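Riviere Tableware Lending Library: Frequently Asked Questions

Who may borrow?
Any resident of Botthorpe or Wollcombe aged 18 or over may borrow. Proof of address is required at registration.

How many place settings may I reserve?
The library holds 729 pieces. Each household may have 2 reservations open at one time. Larger events must be approved by Noémie Hamel, Lending Manager. 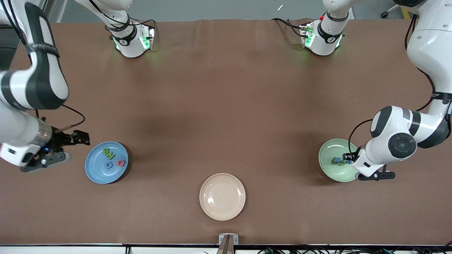 Plates in blue, beige and pale green.

How long is the loan period?
Items are lent for five days. One extension may be requested by telephone before the due date. No extensions are granted in March, when the annual stock check takes place.

What does it cost?
Borrowing is free. A refundable deposit is taken at collection and returned once the items have been checked in.
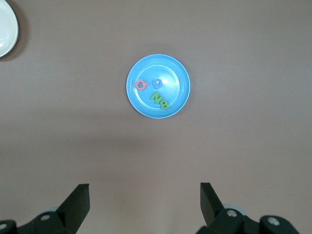

How should items be returned?
All items must be returned clean and dry to the Tikine Street desk. Please wash by hand with mild soap. On plastic plates with an inner ridge, such as the light-blue one, food can collect along the ring and should be removed with a soft brush. Scouring pads must not be used.

What if something is lost or broken?
Please notify Ginette Chauvin at the desk. The replacement cost is deducted from the deposit.

Last updated 25/07/2021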